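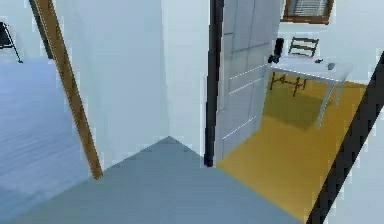

By the Arkstead Home editor
Flooring and Small Repairs
13/01/2024

I have been waiting to write about the Iltolo floor scraper since before the holidays, and now that I've used it on two rooms and a hallway I can finally say it: I love this thing. I love it more than a grown adult should love a blade on a stick.

Some background first. Our house was built in 1946, and every owner since then seems to have solved the floors by gluing something new on top of the last thing. In the back bedroom I went through carpet, then the pad, then a layer of sheet vinyl, then black paper, and under all of that a very decent floor that only wanted to be left alone. (Old vinyl and old black glue can contain asbestos. I sent samples to a lab before I touched any of it and waited for the all-clear. Please do the same, even if you're impatient, and I am very impatient.)

I started the job with a putty knife and my knees. After one evening I had cleared a patch the size of a bath mat and could hardly stand up. So I ordered the Iltolo, the long-handled one with the 8-inch blade. It cost me 40 dollars plus shipping and came in a long flat box with the handle in two sections. You screw them together, tighten the collar, slide the blade in, and that's it. I was scraping before my coffee got cold.

What makes it so good is the weight. Most of the scrapers I've tried are light all the way down, so you end up doing the pushing with your shoulders. The Iltolo has a heavy head that stays put on the floor, and you just lean and walk. The first long curl of vinyl that came up in one piece made me laugh out loud. I did it again right away to see if it was a fluke, and it wasn't!

The blade angle is fixed, and I thought I would mind that more than I did. It sits low enough that it slides under the glue without digging into the boards, as long as you go with the grain. Go across the grain and you will leave marks. I have a couple near the closet that will be living under a dresser. There is a sticker on the handle that tells you this, and I read it afterward.

Edges are where it slows down. The head is wider than the blade by a finger or so on each side, so you can't get tight to a baseboard, and doorways are a pain. Around the trim I went back to the putty knife, and at the threshold between the bedroom and the hall I used a Geddes hand scraper I've had for years, a stubby little thing with a triangle blade. Those two together cover everything. If Iltolo sold a narrow head that fit the same handle I would buy it tomorrow.

Blades, then. You get one in the box and it's good for longer than I expected. Mine did the whole bedroom, roughly 600 staples in the old pad included, before it started skating over the glue. Pull the staples first if you have any patience. I didn't, and you can see every one of them as a tiny nick in the edge. A sharpening stone brought it back enough to finish the hallway. Replacements come in packs and they're easy to find, and I'd get a pack with the scraper so you aren't stuck on a Sunday with half a floor.

I also borrowed a Stodeo electric scraper for a weekend in December to compare. It's fast, no question, and on a big open basement I'd want one. In a bedroom it was too much tool. It's loud, it shakes your hands numb, and it took a little chip out of a board before I learned to let up on the trigger. I gave it back early and went on with the Iltolo and a podcast, and had a much nicer time.

A few smaller things. The foam grip is comfortable but it picks up every crumb of old glue, so wear gloves you don't care about. The collar works loose after an hour or so of hard pushing and needs a quarter turn. The blade guard is a strip of hard plastic that snaps on, and it snaps on very firmly, so watch your thumb. The handle is long enough for me at five foot nine. My taller helper found himself stooping a bit by the end of the hall.

Would I buy it again? In a heartbeat. It saved my knees and it turned a job I'd been putting off for years into one I looked forward to after dinner. The kitchen is next, with at least three layers by the look of the corner I peeled back behind the fridge. The samples are already at the lab, and there's a fresh blade on the handle.

Rating: 4.5 out of 5, with the half point off for the edges.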